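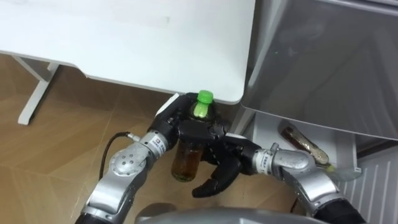 May, a bit after 5 in the afternoon, break corner

Finally got going on the drinks cleanout, the one I've been promising since we moved the fridge over next to the white table. The fridge is the only decent thing in that corner and it had turned into a bottle graveyard. Iced tea, half-finished juices, stuff from the Garnley open house with masking tape on it and no name on the tape (why bother with the tape then?). I wanted it done before the Soltovholm people come by, and also I just wanted somewhere to put my lunch.

Rules I'm going by, so nobody has to come and ask me:

Opened and no name: pour it out, rinse the bottle, cap back on, into the return crate.
Opened with a name: stays till tomorrow noon, then same as above.
Sealed: wipe it down, check the date, back in the fridge.
Anything in glass goes to Detlef, he has his own system and I'm not getting in the middle of it.

Started with the tea. Tea is easy, it pours clean and doesn't foam up in the sink. The green caps are a nice fit too, they screw back down without cross-threading, which I can't say for the cheap water bottles we had over the winter. Those leaked in every bag I own. I've been keeping the tea upright the whole time, even the sealed ones, because last year I laid a few on their sides in the bottom drawer and came back to a sticky brown lake under the vegetable tray. Took me a whole evening and most of a roll of paper towels – never again!

Watch the edge of the desk when you carry things past, by the way. It's right at bottle height if you're bending down or coming up from the floor, and I've knocked a cap on the underside more than once. The corner is rounded so it won't hurt you, but it'll make you drop what you're holding. I keep wanting to swap the desk for the narrow one from the Naidoo room. Theda says the narrow one wobbles. Theda is probably right, but I'd like to see it wobble for myself first.

Then the brown bottles. I'd put these off because I never know what to do with them. They take up a lot of door space, and the door shelf on our fridge is the part I trust least (it popped out on me in March and I caught it with my knee). So my thinking is they go in the drawer, standing if they fit, and the door gets only cartons and the mustard. I set them out on the table first and open the drawer all the way before picking anything up, so I'm not doing the elbow trick with a full bottle in each hand. 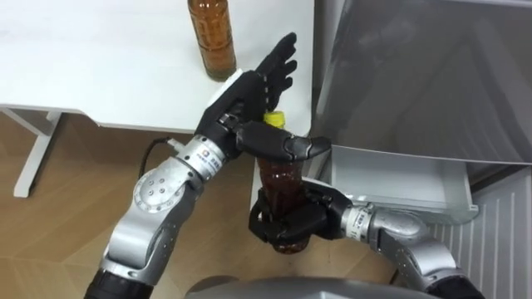
Chunhua Duan wrote back within minutes that the drawer is fine for brown bottles as long as the yellow caps are turned down tight first, and that somebody should put a folded dish towel in the bottom so they don't knock together every time it's pulled. Also that the drawer sticks if you load it all on one side. Good points, all of them. I'd forgotten about the sticking. Towel is going in tonight if I can find one that isn't a rag.

Other bits while I remember:

The return crate holds 12 and it's the old Skevus one with the cracked handle, so lift from underneath.

Fridge dial is on 5 now. Someone had it way up and the lettuce froze. If you want your soda colder than that, drink it somewhere else, haha.

Still need: shelf liner, a marker that works, a second crate. Mareike has a coupon for the liner but it's only good on the wide roll, and I haven't measured the shelves. Will do that tomorrow with the door shelf out, since it has to come out anyway for a wash.

Aníbal, the ginger thing at the back is yours, right? It stays till noon.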